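Gravuslow Folk Dance Society
Minutes of the General Meeting, October 2020
Held in the upper room at Wakari Hall and by phone link

The chair opened the meeting at 7 p.m. A quorum was present. Apologies were received from two members of the music section.

1. Minutes of the previous meeting
The minutes of the June meeting were read. One correction was made: the couple dance taught at the close of the summer term was a polka and was wrongly entered as a schottische. The minutes were accepted as corrected.

2. Matters arising
The lost box of hand bells has been found at Briem and returned to the costume closet. The question of a second key to Wakari Hall is still open. The secretary will write again to the hall office.

3. Money
The bank balance stands at $3000. Income since the last meeting was $778, all of it from dues and the online sale of old practice recordings. The largest expense was $169 for replacement accordion straps and a repair to the bass side of the older instrument. There was a question about whether the repair was covered by the player or by the society. The rule is that society instruments are repaired by the society. The report was accepted.

4. Classes
Beginner classes are meeting outdoors in the Briem parking lot while the weather allows. Line dances and solo step dances only are being taught, with no hand holds. Attendance is lower than last fall but steady. Several dancers said the pavement is hard on the knees and asked for shorter sets with a longer break between them. The teachers agreed to try this for the rest of the term.

It was asked whether hard shoes may be worn on the pavement. The teachers would prefer soft shoes. Members who wish to practice hard shoe steps should use a board at home.

The advanced set will go on meeting by video. The sound delay makes it impossible for the band to play live, so recorded music will be used. The band will supply slower versions of the three reels now being learned.

5. Zeltham exchange
The Zeltham group has written to say that the spring visit is put off. They would like to keep the same program when it is held, including the long sword dance. Our side had planned to drop the sword dance for lack of practice time. After discussion it was agreed to keep it in the program and look at it again in the new year.

6. Costumes
The red sashes need new fringe. Two vests are missing from the closet and members are asked to look at home. A motion to buy black shoes in bulk was made and seconded. After some discussion about sizes the motion was withdrawn.
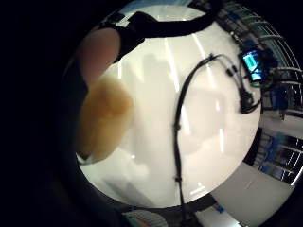 7. Winter dance
The winter dance will not be held in the hall. A motion was made to hold a short outdoor dance in its place, with lanterns and one hour of music. The motion carried, with one against. The band asked for a covered spot for the fiddles.

8. Other business
A member asked that the calling sheets be printed in larger type. Agreed.

The meeting was adjourned at 8:40 p.m. The date of the next meeting will be sent out with the newsletter.

Respectfully submitted,
Secretary, Gravuslow Folk Dance Society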